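4.3 What the success rate hides

The headline number for the table-clearing policy is easy to quote and hard to interpret. Khaemba and Muriithi, working with the Tatow controller, scored a trial as successful when the serving tray ended up clear and the dishes were in the rack. We used the same rule for our first 200 trials and came to distrust it. A policy can satisfy it while handling chopsticks badly, and the rule says nothing about the state of the rack. The wrist view is where we expected trouble, for the pegs are the same gray as the rest of the rack and the spacing changes sharply with viewing angle.

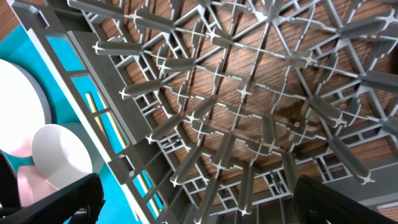
Figure 7. Dish rack from a wrist camera, with the tray and plates past its side wall.

We therefore rescored 60 trials by hand. Two of us (Muli and Iyengar) worked separately and marked each object on its own: plate, bowl, cup, chopstick, food scrap. Agreement was good on plates and poor on scraps, where the question of what counts as left behind has no clean answer.

Part of the difficulty is that both arms share the space over one tray. Credit is hard to assign when one gripper is at a plate and the other is holding a paper cup a short distance away.
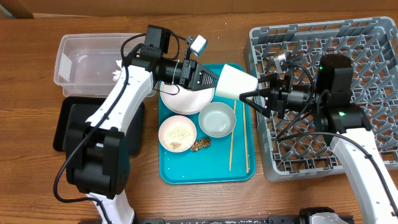
Earlier reports treat this overlap as evidence of coordination. We are not convinced. Two arms that simply ignore each other will also look coordinated so long as their paths do not cross, and the layouts in the Bruvau task set rarely force them to. A fair test would need layouts built to cause conflict, and we had too few of those to say anything firm.

4.4 Rice as a nuisance variable

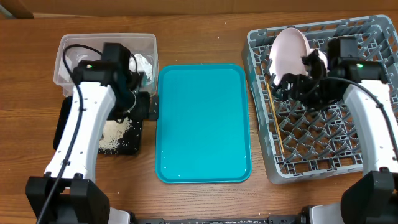
3 min read

Loose rice was added to the black tray to make the task harder. Whether it did so in the way intended is doubtful. Grains can end up on the serving tray or the table, and the original rule ignores them. Under a strict rule, a few specks on a cleared tray turn a success into a failure. We report both scores and prefer neither.

The starting layout matters too. We varied the dishes and scraps, but kept the order of the stations fixed, with the rack always on the right.

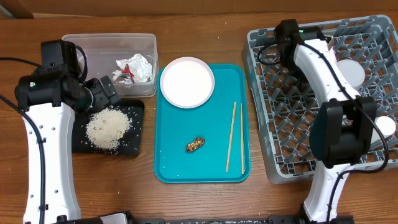 A policy trained on 50 demonstrations of that order may have learned the order and little else. Nyamweya has argued that the wrist cameras guard against this. Our data cannot settle the point, and we would ask readers to treat any claim of general tidying skill, ours included, as untested until the stations are moved.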